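Chapter 7
Reservations and Table Management

A restaurant sells two things at once: food and time at a table. A seat that stands empty at eight o'clock cannot be sold again the next day. For this reason, most full-service restaurants keep a reservation book, whether on paper or on a screen, and train one member of the staff to control it.
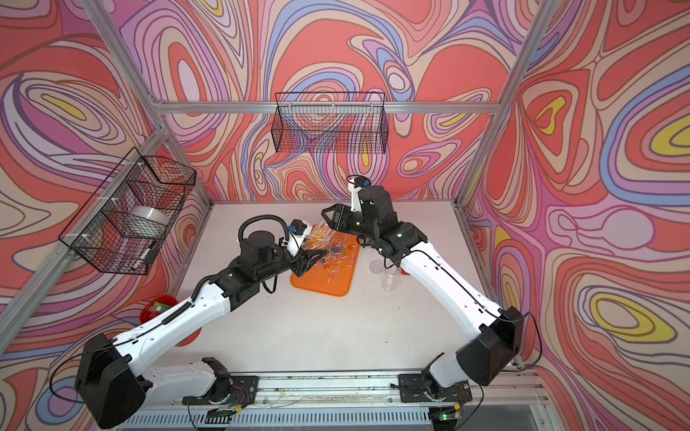

J. Fülöp
Senior Instructor, Dining Room Operations, Nusville

This chapter explains how a reservation book is built. Students will learn to set seating times, estimate how long a party will stay, and decide how many tables to hold for guests who arrive without a booking. The running case is Prolent, a 35-seat dining room that serves dinner only. In August it received 3,091 requests for a table — far more than it could accept.

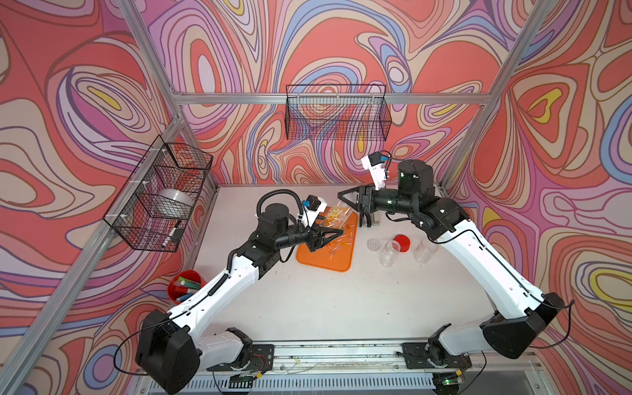
Photo: Bumo

7.1 The Seating Interval

The seating interval is the time between one group of arrivals and the next. If every party is seated at the same hour, the kitchen receives all of its orders together and service slows. A staggered book spreads the work over the evening. At Prolent, parties of two are booked at shorter intervals than larger parties, and the last seating is set with the kitchen's closing time in mind.

Key terms: cover, no-show, seating interval, turn, walk-in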